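Chapter 5
Clearing the Table

Before you read: Pick one flat surface in the place where you live or work. A kitchen table, a desk, the top of a dresser. Don't tidy it. Just look at it for a minute and write down what's on it and, if you know, how each thing got there. Keep the list somewhere you can find it. We'll need it twice in this chapter.

I grew up at a table that was never empty. My mother sewed on it, my brother built radios on it, and we ate at whatever corner was left. When I moved into my first apartment in Rastton I bought a table before I bought a bed, and I promised myself it would stay clear. It stayed clear until Friday. Then came the mail, a bag of screws, a sweater I meant to return (I still have the sweater!), and by the end of the month I was eating over the sink.

So when people ask me why a course on running a household spends a whole chapter on tables, I tell them about the sink. A table is the place where everything in a home stops on its way to somewhere else. Groceries land there, and homework, and the thing you took out of your coat pocket. If the somewhere else doesn't exist yet, the thing just stays. I think of it as a bus stop with no bus, and I have lived at that bus stop for long stretches of my life.

In Chapter 4 we worked on closets, which are forgiving, since you can shut the door. Tables are harder. You see them all day and so does everyone who visits. They are also shared, and that means the mess on them is usually a mix of several people's unfinished business. We'll spend most of this chapter on that second problem, with a long section on how to talk about it without starting a fight.

What we mean by "resting" and "parked"

I use two words all through this chapter, so let me get them down early.

A thing is resting when it's on the table for a job that's going on now. The cutting board while you cook is resting. So is the puzzle you're halfway through, even if you've been halfway through it for a week, as long as you really do sit down to it.

A thing is parked when the job is over, or hasn't begun, and the table is simply where it ended up. Parked things are the ones we move.

You can't always tell the two apart by looking. My old teacher Alcides Mosquera used to walk up to a table, put one finger on something and ask, "Who's using this?" If the answer took longer than a breath, it was parked. He was a big man with a quiet voice, and I've seen whole families scatter to put away their scissors. I still use his question in my own classes, with less success, but it works pretty well on myself when there's no one else home.

The trouble with soft stuff

Hard things are easy to put away. A mug has a shape and a shelf. Soft, floppy stuff is another matter: shopping bags, plastic wrap, packing sheets, the bag that a bigger bag came in. It takes up more room than it should and it never looks the same twice, so your eye slides right over it. I once cleared a workroom at the Tenau community house, and by the time we got to the end we had a pile of saved plastic bags that came up to my knee. All of it was "useful." I took home a fair number myself, I'm sorry to say.

Soft stuff also loves to sit on top of other things. You drop a bag over a box, and now the box has become part of the bag. You stop seeing the box. A month later you go hunting for whatever was in it, all over the house, and it's been under your nose at every meal.

My rule is to lift the soft stuff first, before making any decisions about what's underneath. Shake it out, check for anything inside, fold it flat, set it to one side. After that you can see what you're dealing with. Students tend to skip this and start with the biggest box, and then they're juggling a box and a slippery bag with only two hands.

Look at the right-hand side of Figure 5.1 before you go on. Something pale green and crumpled, a lot like a plastic bag, bunches up above a smooth cream-colored edge. Decide where you'd begin, and what you'd want to find out before you moved anything else. Then look over at the bare wood and find the small dark smudge. Would you deal with that now or leave it for later? Jot down your answer; I'll give you mine in the section on wiping.

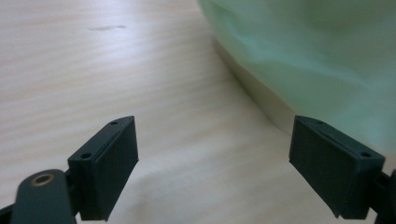 Figure 5.1 A light wooden tabletop, partly covered.

Try it yourself

Go back to the list you made at the start of the chapter. Put an R next to everything that's resting and a P next to everything that's parked. Ask Mosquera's question out loud if you get stuck. Circle anything soft. Now clear the circled things only, and leave the rest alone until you've read the next section, "Finding the Somewhere Else."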